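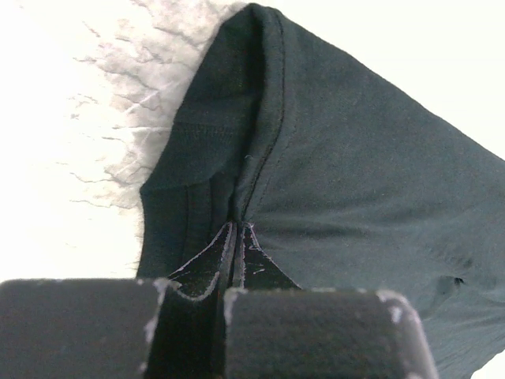
The Irnov laundry room takes in work shirts from three directions. There are the cafe uniforms from Negri, the school sports tops from Imard, and whatever the neighbours leave on the bench by the door. The woman who has run the folding side for nine years agreed to talk while the dryers were going, on the condition that we left her name out of it.

She started in the kitchen next door and moved across when the folding got behind. "I said I'd do it for a month," she said. "It was July and it was warm in here. That was most of the appeal."

On a busy day she gets through 304 pieces. Her record is 342, set during a tournament, and she doesn't want to repeat it. Jersey knit takes up most of her time. She finds it harder to fold than woven cotton, which stays where it is put.

"Knit moves," she said. "You line up the hem, you look away, and the hem has gone somewhere else. You have to find a seam and trust that. If the seam's straight, the rest will come along."

Not every seam is straight. Cheaper shirts can twist after a few washes, so the side seam ends up wandering across the front. She folds those by the shoulders and ignores the sides.

Dark green is the colour she sees most, and she has opinions about it.

"It shows everything. White lint, grey lint, a bit of tissue from somebody's pocket. On a grey shirt you'd never know. I used to go over every one with a roller. Now I do the front and leave the back." 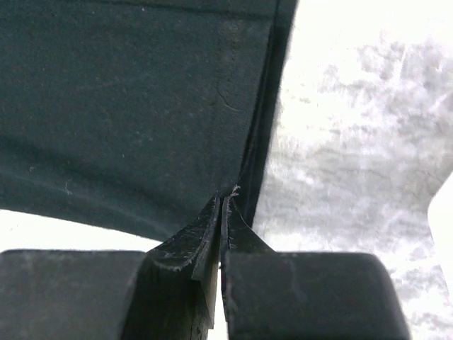 Dark green cloth with a fold down one side and a few specks of lint.

Asked how she tells a clean fold from a poor one, she said she goes by the edge. A doubled edge should lie flat and be the same thickness all the way down. If it gets fat at one end, there is a sleeve or a bit of hem caught inside, and she opens it up and starts again.

She checks for small holes as she goes. A pucker can look like a hole until the cloth is pulled flat, so she pulls it flat before she puts anything in the mending basket. The basket goes to Wilel, the alterations shop on the corner, which charges by the piece and has sent things back with a note saying there was nothing to fix.

"That was early on," she said. "I was sending them creases."

The shirts go out in stacks of 25, five stacks to a trolley. She would like a second trolley. A full one holds 125 shirts and has one bad wheel, and the ramp to the loading door is steeper than it looks.

At home she folds very little. Towels get done, and the bed linen. Her own T-shirts go into the drawer in whatever shape they come off the line.

"I know where they are," she said, and went to empty dryer 2.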